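Hanging a power strip off an adhesive hook

Short one. Getting the strip off the floor and up the wall behind a desk, no drilling. Did mine Tuesday evening, whole thing took less time than finding the scissors.

What you need

- one adhesive hook, the flat plate kind with a metal hook on it
- power strip with a hanging hole or loop at one end
- rubbing alcohol, clean rag
- pencil
- level if you care. I don't much
- a couple of cord clips, optional

Before you buy the hook

Check the weight limit on the pack. Mine says 3000 grams, which sounds great but that's on glass or tile. On painted wall cut it way down. My strip weighs 500 grams on the kitchen scale, cord included, and then you add chargers on top of that. Fat laptop bricks pull outward as well as down, so leave plenty of room.

Also check the wall. Smooth paint, fine. Textured paint, wallpaper, fresh paint - no. Dennis Makokha put one on a wall he'd painted that same week and it peeled off a strip of paint as long as my hand. If you painted recently wait till it's properly cured, the paint can will tell you.

Step 1. Pick the spot

Hold the strip up where you want it, plugged into nothing. Things to check:

Can you reach the sockets sitting down. Does the cord make it to the wall outlet with slack left over. Is it clear of the monitor and anything with liquid in it. Mine went 70 cm along from the window, out of the sun becuase heat softens the glue.

Mark the top of the strip with pencil. Hook goes just above that.

Step 2. Clean the wall

Alcohol on the rag, wipe a patch bigger than the plate. Let it dry all the way. Don't use kitchen spray, it leaves a film. If there was an old sticker or hook there get all the gunk off first, or just move over a bit.

Step 3. Stick it

Peel the backing, don't touch the glue. Line up the plate, press from the middle outward. Push out the bubbles. Lean on it with your palm for a slow count to 30 or so.

Then leave it alone. The pack says 24 hours. I know. Do it anyway - Sharon Ogola gave hers one hour and heard it hit the desk at night.

Step 4. Hang the strip

Unplug everything first. Hang it upright, cord end down, so the cord drops straight and isn't bent over the top. Give it a light tug. If the plate shifts at all take it down and start over with a new one, they don't restick.

Cord goes down the wall and behind the desk. Leave it a bit loose, a tight cord drags on the hook every time somebody bumps the table. Don't pinch it between desk and wall either. Power on, check the light.

I used a kids' hook, the blue one with the pink fish, it was what the Filtville store had left.

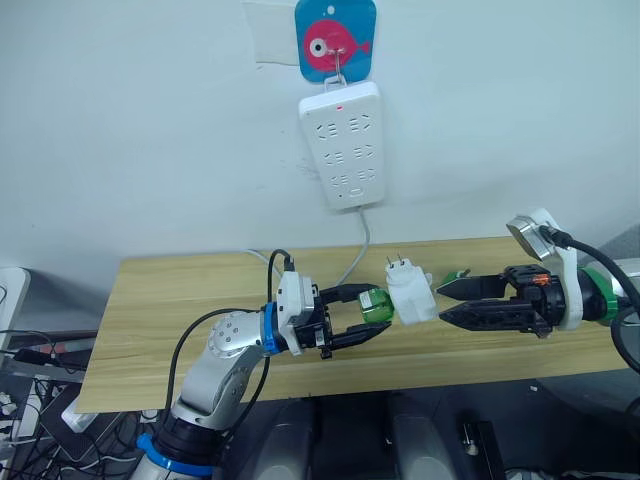
Step 5. Plug things in

Heaviest plugs low, light ones up top. Hold the strip with your other hand when you pull a plug out, otherwise you're yanking on the glue. No heaters or kettles on it, and don't run one strip off another.

Step 6. Check on it

Look at the plate edges once in a while. If a corner's lifting, replace it before it lets go. To get the hook off, warm it with a hair dryer (strip down and unplugged first obviously) and work dental floss behind it slowly.

Cord clips along the back of the desk are next, will add those when I get to it.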